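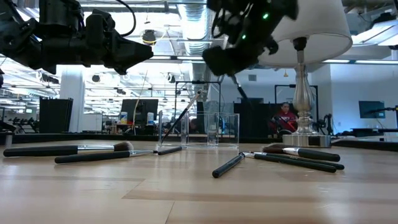
Cabin walk-round checklist, Jisora turboprop, Distville base
Filled in by Iqra Soomro, cabin standards. Saturday, morning turnaround.

What a pleasure this one was. I've been looking forward to getting aboard the second aircraft ever since the refit was agreed, and the crew had the doors open and the lights on when I got there. Comments are longer than usual, sorry Olumide, but there was a lot to like.

FORWARD ENTRANCE

Door seal, full length: OK
Door handle and placard: OK. Placard is the new one and you can read it from the bottom of the steps!
Integral steps, treads and handrail: OK, one comment
Comment: third tread from the top has a lifting corner on the grip strip. Small, but it's just where a heel catches. Pressed down and taped for today, new strip to be fitted tonight.
Entrance lighting: OK

FORWARD CREW SEAT

Harness, buckle and inertia reel: OK
Seat springs back up when released: OK, and with a really satisfying snap. The old one needed a shove.
Torch present and lit: OK
Protective breathing hood, seal unbroken: OK
Crew card for emergency announcements: REPLACE
Comment: the card is the August issue and there has been a newer one. Hina Ansari had a spare in her bag, so it was swapped on the spot.

PASSENGER CABIN

Seat belts, all rows: two comments
Comment: 7C buckle is stiff to open. I tried it, Hina tried it, and it does open, but a child or anyone with sore hands would struggle. Seat blocked until it is changed.
Comment: 11A has one strap twisted behind the cushion. Straightened.
Life jackets under seats: OK. Pulled the pouches in 12 places picked at random and every one was in date.
Safety cards: OK, short by 3. Topped up from the box in the crew room.
Overhead lockers, latches: OK
Floor path lighting: OK. We turned the cabin lights off to check it properly and it looks wonderful — bright, even, no gaps at the wing.
Overwing exits, covers and handles: OK
Seat backs upright and locking: 4D creeps back if you lean on it. Logged for engineering, may be carried for now with the seat kept empty.

GALLEY AND REAR

Trolley brakes: OK, both trolleys
Stowage latches, primary and secondary: OK
Oven and hot water isolation switches: OK
Waste bin flap closes by itself: NO
Comment: the flap sticks about a thumb's width open. It must shut fully, as that's what keeps a bin fire in the bin. Kamonchanok Nilsuwan from line maintenance came over within 20 minutes and refitted the spring. Rechecked, shuts every time. Brilliant.
Toilet smoke detector, test: OK
Rear extinguisher, gauge in the green: OK
First aid kit, seal and date: OK

PAPERWORK

Cabin defect log on board: OK
Entries closed off and signed: one open (reading light, row 9)
Comment: I'd like to praise whoever has been writing up this log. Clear, full seat numbers, no "light broken again".

RESULT

Fit for the 12.40 to Bhutto with 7C and 4D blocked. Captain Ehsan Bugti told before boarding and happy with that.

To follow up: grip strip (tonight), 7C buckle (next base visit), 4D recline lock, row 9 reading light. I'll come back for the recheck myself, gladly.

Related items
Sitbridge to Bhutto: summer timetable changes
Winter de-icing checklist, ground crew
How we number cabin defects
Second Jisora arrives at Distville
Crew room notices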